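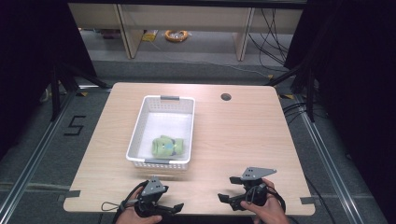
Gripper trials reach the halfway mark at Listby

2025-06-22

It has been a busy few weeks in the Listby workshop, and we thought it was high time we shared some news with all of you who have been asking how the gripper comparison is coming along. The short version is that we have now passed 994 recorded picks out of a planned 2000, the gear has held up well, and we have some early favourites (and one or two firm opinions) to pass on.

For those who missed our note in February, the idea is to put 3 sets of hand-held grippers through the same everyday jobs and see which one people can work with comfortably for a whole session. The first set comes from Prornora, the second from Gimness, and the third is our own Jacquet design, which some of you will remember from its rather wobbly debut at the open day. It has come a long way since then, and we are very fond of it!

The jobs are simple ones on purpose. A soft toy goes into a white plastic basket and has to come out again, or the basket itself has to be turned and set down square on the table. You would think a plush toy would be the easiest thing in the world to pick up, and with bare fingers it is, but soft things squash and roll and hide their edges, and a jaw that is lovely on a wooden block can come away with nothing but a pinch of fluff. The basket brings its own troubles. Its walls are full of little holes, and the tips of a narrow jaw like to find their way into them and stay there.

So far the Prornora pair has been the quickest on the toy, mostly thanks to a wide opening that forgives a sloppy approach. The Gimness pair is slower but much kinder on the wrists, and by the end of a long afternoon that counts for a great deal. Our Jacquet pair sits somewhere in the middle. It closes evenly and doesn't slip much, though the trigger is stiffer than we would like and we have already gone through two sets of springs looking for a better colour of feel, as one of the team put it.

Cables have been the main grumble across the board. With one in each hand and a lead running off both, it doesn't take much for a loop to wander across your forearm just as you are reaching into the basket. We have tried longer leads, shorter leads and a clip at the elbow, and the elbow clip is winning at the moment. If any of our neighbours in the building have a neater answer, please do drop by and show us, as the kettle is nearly always on.

We also had a good long chat about how to make the sessions fair. Everyone who takes part now gets 9 practice picks with each set before the recorded ones begin, and the order of the sets is shuffled from person to person. It was taking people a while to find their rhythm, and whichever pair they happened to start with was copping the blame for it. The numbers have settled down nicely with the new routine. We have left the older picks in the count, but they are marked separately and will be reported that way.

The second half of the trial starts once the new springs have been fitted. We will be adding some harder jobs, including passing a toy from the left gripper to the right over the basket, and folding a small towel, which has defeated nearly everyone who has had a go at it in practice. Left-handed folk are especially welcome, as we are short of them.

Sessions run for an hour and you don't need any experience at all. Leave your name at the Listby front desk and we will be in touch with a time. The full results, with the tables for all three sets, will go up on this page when the last pick is done.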